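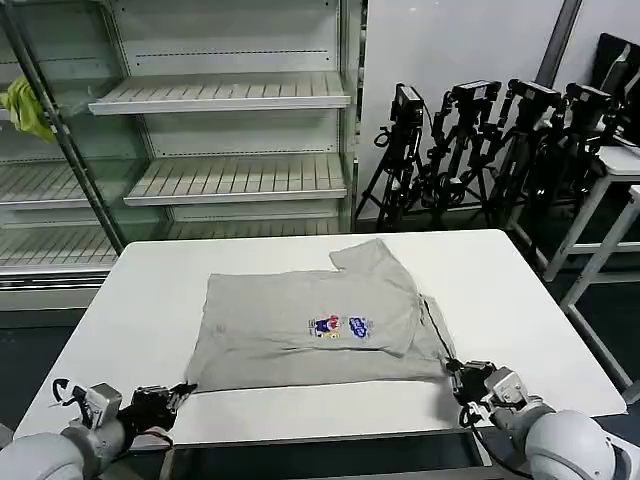

## Shirt drive passes 2,000 — folding tables stay up through the weekend

*December 2020*

The winter shirt drive at the old Genden storefront has gone past 2,000 pieces, organizers said, and there's still a pile by the back door nobody has opened yet. Most of it T-shirts. Short sleeves, in winter, yes. People give what they have, and the drive takes shirts for layering, for sleeping in, for kids' gym bags.

Of the total, 1,383 had been sorted, folded and boxed when the doors closed last night. The rest is waiting on hangers, in bags, or in the two big carts borrowed from Türkmen, the dry cleaner next door.

Saadet Yazıcı is running the sorting side this year. She took it over in July, when the drive was still a few bags in her hallway and a sign-up sheet.

"We thought maybe 700. That was the number I told everybody," she said. "Then Skoton put the notice up at all the stores and it went nuts."

Skoton, the local grocery chain, has had drop-off bins by the registers for the past month. The bins come out tomorrow evening. After that it's drop-off at Genden only — side entrance, not the front, the front lock is sticking again.

### How the folding goes

Every shirt gets laid flat on a white table, sleeves turned in, then folded up from the bottom so it fits the box. Plain ones go quick. Anything with a print on it gets folded so the print ends up on top, if it can be managed, so families can see what they're picking without pulling the whole stack apart. Light gray has been the most common color by a long way, Yazıcı said. Then navy. Cartoon prints go to the kids' boxes if the size is right and to the general boxes if it isnt.

Collars get a check before the fold. Same with cuffs. Small marks are fine, holes are not. Shirts with holes go in the rag bag, and the rag bag goes to the bike shop on the corner, who asked for it.

A few sorters asked about ironing. No. There's one outlet on that wall and the kettle is on it. Smooth it with your hand, move on.

### Where the boxes go

Pickup is by Bumby, the moving company, with 2 vans. First run is to the family shelter and the laundry room at the senior apartments, second run to the school clothing closets. Driver times weren't final as of this writing — they'll be taped to the side door.

Boxes are marked by size on the short end. Please don't re-mark them. Last year a whole stack of adult larges went out as kids' mediums and it took most of a week to sort out, with a lot of phone calls.

### What's still needed

- Boxes, medium, clean, with lids if you have them
- Kids' long sleeves, any color
- Adult XL and up, almost none so far
- Packing tape (the dispenser too, ours broke)
- People for the late shift, which has been thin

Not needed: coats, shoes, bedding. Those go to the church hall drive on the other side of the river, and they have more room for it.

Masks on inside, and the room is limited so you may have to wait a few minutes on the sidewalk. Shirts should be washed before they come in. Bags left outside overnight got rained on twice last week and most of that had to be taken home and washed again, so please hand them to a person.

Folding starts at nine each morning and goes until the tables are clear or the lights go off. Sign-up sheet is inside the side door at Genden, on the clipboard. A final count will be posted there to, once the last van is loaded.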